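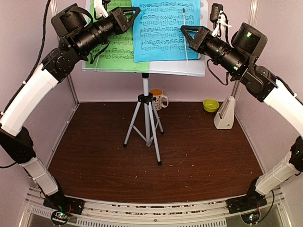

School calendars, who sets them and how they get changed. Week's topic is the calendar as a legal document first and a planning tool second. Students who have worked in schools tend to think of it as the thing on the fridge. It's the sheet music on the stand, same as the blue sheet music at the back there: one part, everybody reads off it, and if somebody swaps a page mid-piece the whole room hears it. Payroll reads off it, so do buses, kitchens, child care, the sports schedule, custody agreements (yes, really, we'll get to that). Read the Skurstead packet before class and bring it with you, I'm not printing more.

Handout revised Jul 29, 2025. Toss the older one, the section on makeup days was wrong.

PART A. TERMS

Use these the way the packet uses them. Half the confusion in last year's papers was people using "closed" for three different things.

Instructional day — students in class, teachers teaching, attendance taken. Counts toward the yearly total.

Staff day — building open, staff paid, no students. Doesn't count toward the total, unless the state says it does, in which case there is usually a cap.

Holiday — nobody expected, planned in advance, written into the calendar when the board adopts it.

Closure — a day that was going to be instructional and now isn't. Weather, boiler, water main, local emergency, a public day of mourning declared late. Different animal from a holiday even if it feels the same to a ten year old.

Delay — building opens late. Skurstead uses a two-hour delay only. No one-hour, no ninety minutes. Reason in the packet is the bus contract, see Part C.

Early dismissal — reverse of a delay and much harder to run. More on this below.

Makeup day — instructional day added, or taken back from a break, to replace a closure.

PART B. WHO DECIDES

Two decisions, often made by diferent people.

First is adopting the calendar. In most districts this is a board vote at a public meeting, after a draft has gone out for comment. Skurstead posts the draft in October for the following school year and gives people 20 days to comment. Skovero, next district over, posts later and takes comments only at the meeting. Compare the two sets of minutes in the packet. Skovero's meeting ran long, and most of the talk was about spring break not lining up with Skurstead's. Families with kids in both districts, teachers who live in one and work in the other.

Second is changing the calendar once the year is going. Here the board usually hands power to the superintendent for short closures. The wording of that handoff matters a lot. Look at the Skurstead policy: superintendent may close "for the safety of students and staff." Now ask whether that covers a day of mourning. Or a parade after a championship. Or an election where the gym is a polling place and the parking lot is full by breakfast. None of those is plainly a safety matter. Skurstead's answer has been to call a short special meeting and vote. Skovero's policy adds "or for other good cause" and so no meeting is needed. Broader power, faster decision, more phone calls the next morning from people who don't agree it was good cause.

Note on public holidays generally. A government announcing a holiday doesn't by itself close every school. Depends on the place: who runs the school, what the law says about required holidays vs. permitted ones, what the staff contracts say. Private schools often follow the local district out of convenience, and are free not to. Don't write "the government closed the schools" in your paper unless you can point to the sentence where it did so.

PART C. CONTRACTS HANGING OFF THE CALENDAR

This is where most of the cost sits. Walk through it in this order.

Teachers. Contract is written for a fixed number of days. Close a day and make it up, no change. Close a day and don't make it up, the question is whether they're still paid, and the contract normally says yes if the district chose to close.

Hourly staff. Cafeteria, aides, some office. Not paid for a closure in a lot of places unless the board votes to cover it. Skurstead covers them, after a bad winter and a lot of complaints at meetings. Skovero does not, or didn't as of the version in your packet.

Buses. Skurstead contracts with Lustetti. Lustetti bills for a run once drivers have been called in, whether or not any students ride. So the hour of the decision has a price attached. It's also why there's only one kind of delay: Lustetti has one delayed schedule, and every added version would have to be bid and driven separately. Drivers run high school first, then elementary on the same buses. Shift one and the other shifts.

Food. Orders are placed ahead. Milk doesn't care about your policy. A late closure means waste, or a scramble to send it somewhere.

Outside users. Evening classes, leagues, the church that rents the auditorium. Check if their agreement ends when the school day is cancelled. In Skurstead it does, in Skovero it's building by building.

Custody orders. Not a district contract but read the sample in the packet. Many say "according to the school calendar" and leave it at that. Which calendar, the adopted one or the one as changed? Courts don't all treat this alike. Office staff get asked and should not give an opinion — hand over the dated calendar and stop there.

PART D. MAKEUP TIME

Two ways of counting the year, by days or by hours. Know which one your state uses before you write anything. A day-counting state treats a short day and a long day the same, provided the short day meets a minimum. An hour-counting state lets a district bank time by running slightly longer days, then spend the banked time on closures.

Skurstead builds five weather days into the year. If they aren't used, the last ones get given back in spring, and families like that. If they run out, makeup days come off the end of the year first, then out of spring break. The order is printed at the bottom of the calendar. Good practice, copy it in your own draft. People get angry about lost vacation mostly when they weren't told which days were at risk when they bought the tickets.

Skovero banks hours. Cleaner on paper. Trouble is that a two-hour delay eats the bank too, and hardly anyone keeps track until late winter.

Remote days — some states allow them in place of a closure, with limits. Packet has both districts' rules. Watch the part about students without a connection at home.

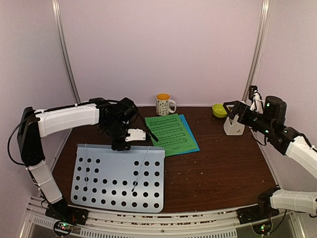
When does a closed day have to be made up?

Only when losing it would drop the district below the required yearly total, or when the board's own policy promises a makeup regardless. Check the total first, then the policy. A district with spare days built in can lose one and owe nothing.

PART E. THE ANNOUNCEMENT

You'll write one of these for the assignment so pay attention here. Short. Order of facts:

What is closed or delayed, and which date. Put the date in, always. "Tomorrow" forwarded the next morning means the wrong day.

Which buildings. All of them or named ones.

What happens to meals, after school care, practices, evening events.

Whether staff report. Separate line, staff shouldn't have to guess from the family message.

Where the next update will be posted. Then post it there.

Reason goes in one sentence. If it's a day of mourning or a public holiday the tone changes a bit but the order of facts doesn't. Put the tribute in its own paragraph after the practical stuff, or in a separate letter. Parents reading on a phone at a bus stop need the first line.

Early dismissal: hardest message of all. Kids are already in the building, some parents can't be reached, the youngest can't be sent home to an empty house. Skurstead won't release elementary students off the bus without an adult at the stop. So the message has to go out well before the buses do, and the schools need a plan for the children who come back on the bus. Skovero's plan is one sentence long. Find it and say what's missing.

Translations. Have the standard messages translated ahead with blanks for the date and building. Doing it at five in the morning is how you get errors.

PART F. ASSIGNMENT

Use the Hegyi case at the back of the packet. Small district, 130 staff, a holiday declared on short notice, and state tests already scheduled for that day. Write the memo to the board: close or stay open, what it costs under each contract, whether the day is made up and when. Attach the family announcement and the staff announcement as separate pages.

Be careful with the testing window, it's in a footnote and most people miss it. Hourly staff pay is not covered in the Hegyi policy, so you need to recomend something and say where the money comes from.

Either decision can get full marks. I'm grading whether the contracts, the count and the messages agree with each other. If your memo says one makeup date and your announcement says another, fix it before you hand it in.

Reading for next time: Skovero minutes, all of it, including the public comment.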